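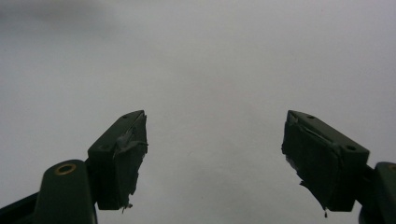 Packing and Storage, Handout 3: Wrapped Rolls
24 February 2021 — Hawthorne evening course

Start with a clear, pale surface and wipe it down before unpacking.

Lay each roll on its side, label up. Leave the clear film on until the roll is needed — it keeps dust off the cut ends.

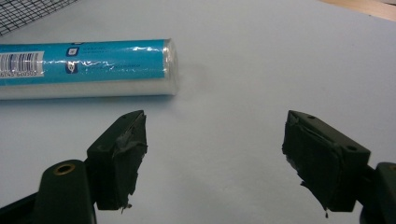

Copy the number under the barcode onto your stock sheet before you shelve the roll. Mesh and netting go on a separate line. Sheets are due in May.

Comments

flidmont57: Do opened rolls go on the same sheet?

packing_b: Yes, last column.

flidmont57: Found it, thanks.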